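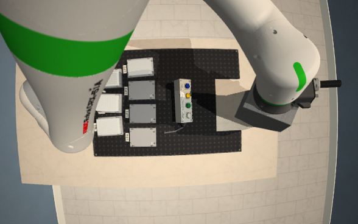 Zaki: The Restored Edition (2-disc set)

I have been selling movies out of the same little shop in Brurkberg for 16 years and I can count on my fingers the titles I've pushed on people who came in for something else. Zaki is the one I push hardest. So when Clondum told me they were finally putting out a proper disc, I ordered far too many copies, and now I'd like you to take one off my hands.

If you don't know it, it's a small family drama set over one long summer in the port of Ballidport. Essam Lamrani plays a ferry mechanic who comes home to sell his late father's house and finds his sister (Nawal El Ouafi, and oh, she's good) already living in it with no plans to leave. They argue about a boiler. They argue about a dog. The dog is Zaki, by the way, and he's in it for maybe ten minutes, so don't buy this one for the kids expecting a dog movie! A man did that in September and brought it back.

What I love is how little anybody explains. Haf Bellis wrote and directed, and she lets you sit through the whole first dinner before you work out who hurt who. My old copy was so dark you couldn't tell the kitchen from the hallway, and half the jokes were lost under the hum. The new transfer fixes the picture nicely. The night ferry stuff has actual blues in it now. The sound is better too, though the harbor scenes are still a bit thin and I don't think anything can be done about that.

What you get

Disc 1: the movie, with a commentary by Bellis and her editor, Sherif Amrani. They wander off topic a lot (there's a long bit about sandwiches) but stick with it, the part about re-cutting the ending is worth the money.

Disc 2: 6 deleted scenes, a making-of that runs roughly half an hour, and Bellis's first short, which I'd never seen before. It's rough, and I liked it.

Booklet: 18 pages, with a new essay by Aravind Thomas. He thinks the sister is the villain. I think he's wrong and I've told everyone at the counter so.

Subtitles: English and French. The English ones can be switched off. The commentary has no subtitles, sorry, I did ask.

Region: plays in any region, and I tried it on my own cheap player at home with no trouble.

The case

It's a plain clear case with a reversible sleeve, so you can have the new artwork or the old poster facing out. I flipped mine to the poster right away. The spine is a bit narrow for the title and the lettering is tiny, so keep it somewhere you'll find it.

Shipping

I pack these myself in stiff cardboard mailers and they go out the next working day. If yours shows up with a cracked case, send me a note and I'll mail you a new case, no need to return anything. Unopened sets can come back within a month. Opened ones I'll swap for the same title if a disc won't play.

Stock note, January 31, 2022: the first batch is nearly gone and Clondum says more are coming, but they haven't given me a date. Leave your email and I'll write when they land.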